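She has lived in Allerville for most of her life, and she has been drinking tea for all of it, or near enough. "My grandmother put it in my bottle," she tells me, laughing, "with a great deal of milk, before anybody could object." We are at her kitchen window in May, the kettle is on for the second time, and I have stopped looking at the clock.

She runs the tea swap over in Carnham, which began with 5 neighbors and a shoebox and now has 73 people on its list. You bring what you don't drink and you go home with what you might. "I had a whole drawer of chamomile," she says. "I can't stand chamomile. Somebody's sister in Doolan was thrilled to have it -- she wrote me a letter!"

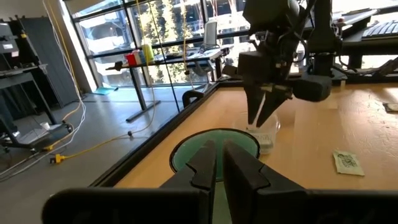
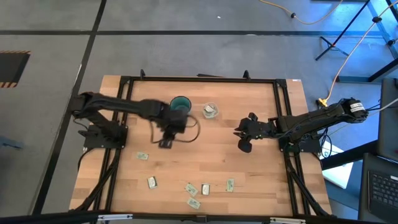 A round teal dish or cup and a small clear container on the table. 

I ask what she would tell a beginner, and she takes her time over it. Buy small, she says, and keep it away from the stove. Use 2 minutes for a green tea, and let the water settle down first. "People pour it on boiling and then they tell me they don't like green tea. Well, of course they don't, poor things."

Her own favorite is a smoky black her late husband used to bring home from a shop in Sasix, long closed now. She has never found one quite like it, though she has tried plenty, and she keeps the last spoonful in a tin on the top shelf. "I won't drink it," she says. "I take the lid off now and then and have a sniff."

The swap meets again next month, in the afternoon, and newcomers should bring a cup.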